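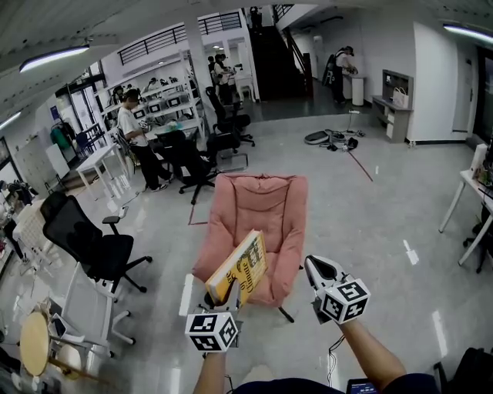
Friday, notebook, floor sort / chairs + books

Starting this late, coffee first. Entry covers the open floor downstairs: seating, the loose books, shelving unit, cables. Upstairs not touched, Margaux has that on her own list.

Why we're doing it: the Dranville people come in January to look at the space and Odette wants the floor readable by then. Her word, readable. Meaning you can tell where one group's stuff stops and the next one's begins. Right now you can't. Monitors pile up on the shelving, chairs drift wherever the last meeting was, books get left on any soft seat and stay there for weeks.

Books

The yellow one with the black lettering was over by the pink lounge chair. It's Gaëtan's, or he had it last, he says Valentin had it last. Going back on the reference shelf either way. Rule we agreed at 9:40 standing up: a book that's been on a chair goes to the shelf, no asking around first. If you want to keep your place use a slip of paper with your name on it.

Loose books total went in the log at 123, incl. the manuals and the two boxes that came over from Grumance when they moved out. I think that number has duplicates in it. Gaëtan will check titles next week, I'm not recounting. Anything with no label gets one: initials, shelf letter, done. Don't write on the cover, Gareth did that with a marker last year and we are still hearing about it.

Old process-control binders: keep. Catalogs older than the current one: out. Lefèvre catalogs, keep one set, they list spare casters nobody else lists.

Seating

Pink chair stays where people can reach it. Had a long argument about this (too long). Valentin wants it in the corner as a reading seat, Odette wants it against the wall so the walkway is clear, I want it anywhere that people stop using it as a table. Compromise, it stays out but nothing gets parked on it. Upholstery needs a going over, Margaux has the brush attachment at home and will bring it in.

Black mesh chairs. Too many of them loose in the middle. They should be at desks. Plan is one chair per desk plus a spare row along the wall, and the rest go up to the meeting room. The white-framed office chair on wheels goes with the drafting desk, it always did, it just wanders.

Test on each chair, same as last time:
sit, lean back, does it hold
raise, lower, wait a minute, still at the same height?
roll it in a straight line, listen
turn it over, hair and tape out of the casters

Tape is the worst of it. Floor tape comes up in little curls and winds itself round the axle. Cutter and tweezers, five minutes a chair if your lucky. Keep the bits in a cup or they go straight back into the next wheel.

7 chairs with a sticky caster so far. Red dot on the underside of the seat = needs a part. Blue dot = cleaned today. If you find one with both, it was cleaned and still needs the part, leave both on.

Replacement casters from Dastier, order number is on the inside cover of this notebook. They quoted 188 for the bag including shipping. Odette signed off by lunch. Ask for the soft tread, the hard ones are loud on this floor and leave grey marks on it.

Floor

Red line stays!! Someone from facilities asked could we pull it up for the visit. No. It's the edge of the walkway and the only thing that keeps boxes from creeping towards the stairs. Anything lying over it gets moved to one side or the other, owner's choice if the owner is around, our choice if not.

Cables on the floor: coil, velcro tie, hook. If you don't know what it belongs to, unknown bin, tag with today's day and where you found it. Unknown bin gets emptied at the end of the month, Gaëtan goes through it for anything worth having. No more coiling round the elbow please, they come out like springs.

Round light wood table is good as a sorting table, right height for standing. Labels and pens go there while this is going on. Take them back when we finish or we will lose all the pens again.

Shelving unit

Valentin and Margaux took this. Order of work:
1. everything off, one level at a time, don't strip the whole unit
2. wipe down
3. heavy things low, monitors never above shoulder height
4. small boxes on the middle shelf, label facing out
5. write the level on the upright in pencil

Each level is rated 600 according to the sheet taped behind it, no unit given. Kilos? Pounds? Gareth says it's pounds, Valentin says it can't be. Until somebody finds the supplier's page treat it as the lower one. We're nowhere close anyway but I'd like it written down properly.

Two monitors with no stand. Keep till the end of the month, then they go to the swap table. One more with a cracked bezel, works fine, someone take it.

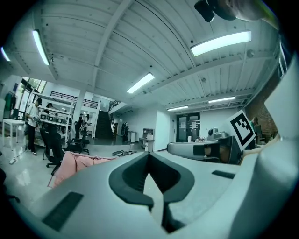 Shelving unit with small boxes on the middle shelf, black chairs near by. Ceiling lights on.

Picking up after lunch. Boxes on the middle shelf are the connector stock, so far just the ones we could identify without opening. More to come from the clutter shelves, those are next, and they are the bad ones. Margaux opened one drawer there and closed it again.

Lights: Gareth asked for a note. The strips near the beam, he thinks one hums. I can't hear it, Odette can. He'll get the ladder Monday morning before people are in, needs someone on the foot of it. Me probably.

Clothes rack by the glass door. Green thing on it has been there since I started. Putting a note on the hanger, if it's yours move it, otherwise it goes in the lost property box. The rack itself can stay, handy when it rains.

Coats ON the rack, bags on the shelves in the gray cabinet. Not on chairs, that's half of why the chairs move.

White desks: surface clear by end of day is the idea. Leave the lamp, the power strip and whatever you are in the middle of. If you're in the middle of it for more than a week put your name on it.

Things that annoyed me / to fix
- label printer eats the first label every time. Print a blank one first
- blue dots nearly gone, buy more (the small ones)
- the solvent wipes take the shine off the chair arms, use soapy water instead. Found that out on the worst chair luckily
- vacuum bag full
- no one knows which key goes to the gray storage cabinet on the left side. Tried four. Ask Odette for the ring

Left to do
Clutter shelves, left side. Gaëtan + me, Tuesday if the parts don't come, otherwise casters first.
Chairs up to the meeting room. Use the freight lift, do not carry them up the stairs two at a time, Valentin.
Title check on the books, take out the doubles.
Pink chair, brush.
Plan of the floor on one sheet, with the red line drawn on it, up on the wall by the white door. Margaux has the old drawing, it still shows the Grumance benches, cross those out.
Email Dranville how many of them are coming, we need to know how many decent chairs to keep down here.

16:50. Stopping. Tweezers are in the cup with the tape bits, cup is on the round table, don't throw it out.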